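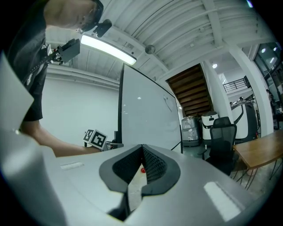 Xóchitl Cárdenas holds that a whiteboard kept mostly blank gets used more than a full one, and that old notes should go within 12 hours.

Whiteboard

By the Huerta Reference Desk, 11/19/23

A whiteboard is a smooth, glossy writing surface, usually white, on which marks are made with erasable ink. It may be hung on a wall, fixed in a frame or set on a rolling stand. Tall boards suit standing work, while wide ones are more common in classrooms.

Surfaces

Melamine boards cost the least but tend to stain after some 5 years of daily use. Painted steel lasts longer and holds magnets. Porcelain-coated steel is the hardest of the common types. Gloss makes erasing easy, but it also reflects overhead lights.

Care

Dry erasing removes fresh ink. Faint marks left behind are called ghosting and can be wiped off with a damp cloth and a mild cleaner. Abrasive pads scratch the finish.

See also: chalkboard, flip chart

Filed under: Office & Workroom > Writing Surfaces

© Huerta Reference | Contact | Back to top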